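Three weeks with a Skosgate e-reader, and I'm smitten

I have been reading on screens since my phone was the size of a candy bar, so I figured I knew what I was getting when my old reader died in the middle of a chapter and I had to pick a new one. I did not! The Skosgate has been in my bag every day since it came and I keep finding excuses to pull it out.

Some background. My last reader was a Vetdale, the small one with the rubbery back that went sticky after a couple of summers. I loved it, sticky and all. Battery gone, though, and the shop wanted nearly the price of a new one to replace it. So I spent a very happy weekend reading reviews (187 on one site alone, and yes, I read all of them, including the ones that were really about the delivery driver). My friend Nisha Vishwakarma lent me her Lutaron for a few evenings too, so I could see what a bigger screen felt like.

The Lutaron is a lovely thing but it's heavy. I read lying on my side, one hand under the pillow, and by page twenty my thumb was complaining. The Skosgate weighs so little that I checked twice to see if it was in its sleeve. And it has real page buttons! Two of them, on the right-hand side, with a soft click that doesn't wake anybody up. Flip the reader over and the page turns with it, so lefties are covered. 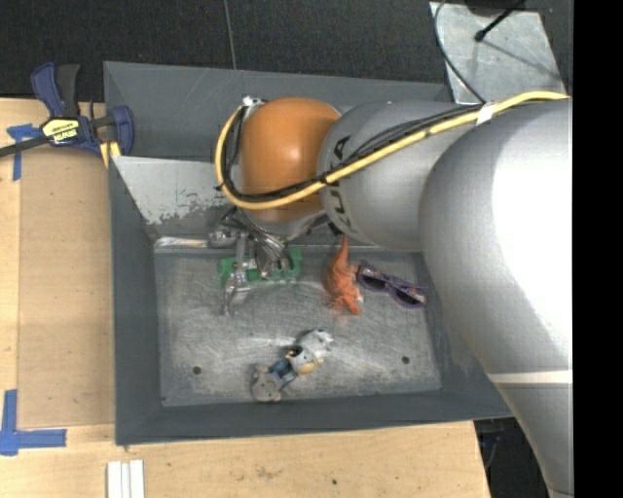 The screen is the part I keep gushing to people over. Text is crisp right down to the tiniest size, and the warm light is so much kinder at night than the bluish glow I was used to. I have it set just above the lowest notch with the warmth most of the way up. In full sun on the porch I turn the light off completely and it reads like paper.

Storage is generous. The menu told me I had room for 3000 books, and at my pace that should see me well into old age -- Adom says I'll have it full by June, but he's thinking of how I buy books, and reading them is a separate hobby. Moving my old library over took an evening. Most of it went across with no fuss, but a handful of cookbooks came out with the ingredient lists all squashed to the left, and I had to download those again.

OK, gripes. The dictionary is slow. You press on a word, and there's a pause long enough that you wonder whether you pressed it at all, so you press again and then you've highlighted half the paragraph. Library loans work, but you have to sign in every time the reader restarts, and typing a long password on that keyboard is a chore. The charging port is on the bottom edge, right where it wants to rest on your stomach. And the official cover costs far too much. I got a plain gray Korletey sleeve instead and it fits fine, if a little snug at the corners.

Battery so far: I've charged it once. I read an hour or more most nights and left the wireless on for the first week while I was fiddling with everything, so I'm very pleased with that.

Ewurabena asked in the comments last time whether it handles comics. Sort of! Black and white ones look great, but anything with small lettering needs zooming, and zooming is jerky. If comics are your main thing, the Lutaron would suit you better, sore thumb or no sore thumb.

Next up I want to try the audiobook side, once I dig out my wireless earbuds. They're in a coat pocket somewhere.

-- Delali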